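Local Business Openings Data Set: Data Card

Version of May 10, 2020

Summary

The Rullow Openings File records new food and retail businesses in the town of Rullow and the neighboring district of Londetti. It contains 167 entries, each covering one storefront. Entries are compiled from public license notices and checked against the printed directory issued by Oddsson Press.

Contents

Every entry gives the trade name, street address, type of business, license date and first day of trading. Where a business moved from another address, the earlier location is kept in a separate column. Of the entries, 116 concern places that serve food — bakeries, cafes, takeout counters and full restaurants. Records begin in 2000. Coverage of the first five years is uneven, and users should treat counts for that period as incomplete.
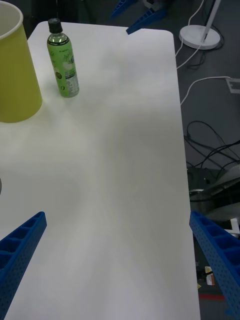

Seating is recorded only for businesses licensed to serve customers on the premises. The field holds the number of seats stated on the license, and outdoor seats are entered separately. Furniture is described in a short text field using plain terms for color and shape, so that a table like the one shown would be entered as "white, rounded corners." This field is optional and is blank in most of the older records.

Known Limitations

Seasonal stands and market stalls are excluded. Closing dates are often missing, as owners are not required to report them. A change of ownership under the same trade name does not create a new entry.

Maintenance and Use

The file is maintained by the Nukutel Records Office and revised each November. It may be copied and reused with credit to the office. Corrections should be sent in writing and should include the entry number and a copy of the relevant notice.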